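This website uses cookies to remember your settings. Accept / Manage
Reading time: 4 min

Toilet cistern

A toilet cistern, in American usage more often called a toilet tank, is a container that stores the water for flushing a toilet bowl. It is filled slowly from the house supply and emptied quickly by the user. The pipe in an ordinary home is too narrow to bring the water at the speed that a flush needs, and for this reason the water is collected before use.

The word "cistern" is older than the toilet and was used for many kinds of water storage, mostly under the ground or on a roof. In British English it is still the normal word for the toilet part. In the United States plumbers and shops say "tank," and "cistern" is understood there mainly as a storage for rain water.

Position and types

Early household cisterns were placed high on the wall, close to the ceiling, and were operated with a chain. The long fall gave the water its force. Many were made of cast iron, or of wood with a lining of lead or copper. They were noisy, and a repair required a ladder.

In the low-level type, the cistern hangs on the wall not far above the bowl and is connected by a short pipe. In the close-coupled type, it sits directly on the back part of the bowl, with a thick rubber washer between the two and bolts that hold them together. The close-coupled type is the common one in North American homes. A one-piece toilet has the tank and the bowl formed as a single body, so there is no joint between them.

The concealed cistern is put behind a false wall, usually in a steel frame that also carries the bowl. It is generally made of plastic. Only the flush plate remains in the room, and the inside parts are reached through the opening behind this plate. This type is widely used in Europe.

Inside parts

The fill valve, also named ballcock in its older form, lets the water in. In the older form a hollow ball floats on the water at the end of a long arm. When the ball rises, the arm closes the valve. Newer valves have a float that moves up and down around the valve itself and takes less space.

The flush valve lets the water out. In American tanks it is closed by a flapper, a soft rubber cover that is lifted by a chain from the handle. In Britain, the siphon was for a long time the only form allowed. A siphon has no seal under the water level which can leak into the bowl, but it needs a stronger movement of the handle. Drop valves with a push button were permitted there later.

The overflow pipe leads extra water into the bowl if the fill valve does not close. In older installations it went through the outside wall of the house, where the dripping could be noticed.
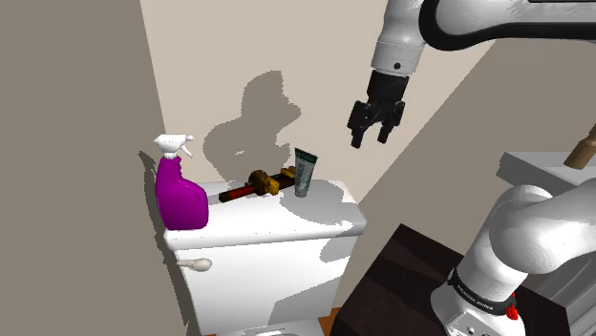
Page last changed: 15/04/2018

Materials

Vitreous china is the usual material for tanks that are seen in the room. It is a ceramic with a glassy surface, it does not take up water, and it is easy to wipe. It can crack if the bolts are tightened too strongly. Plastic is lighter and does not crack so easily, but some kinds change color after years in sunlight.

In warm and humid weather, drops can form on the outside of a china tank, when the water inside is much colder than the air. Some tanks have a foam lining against this. Another method is a mixing valve, which adds a little warm water to the supply.

Common faults

The most frequent fault is a slow leak through the flapper or the drop valve. It often makes no sound. A usual test is to put food coloring in the tank and wait, without flushing. If the color comes into the bowl, the seal should be cleaned or changed. Mineral deposits from hard water can have the same effect as a worn seal.

A tank that fills very slowly may have dirt in the small filter of the fill valve. A handle that must be held down during the whole flush often has too much slack in the chain. If the chain is too short, the flapper stays a little open and the water runs all the time.

Water between the tank and the bowl comes in most cases from the rubber washer or from the bolts. Before this repair the supply must be closed and the tank emptied.

Water saving

Dual-flush cisterns offer a full flush and a reduced one, mostly with two buttons of different size. In older tanks it was common to place a filled bottle inside in order to use less water. Bricks were used too, but they can break down in the water, and small pieces of them may get under the seal.

See also: Ballcock; Dual-flush toilet; Flushometer; Siphon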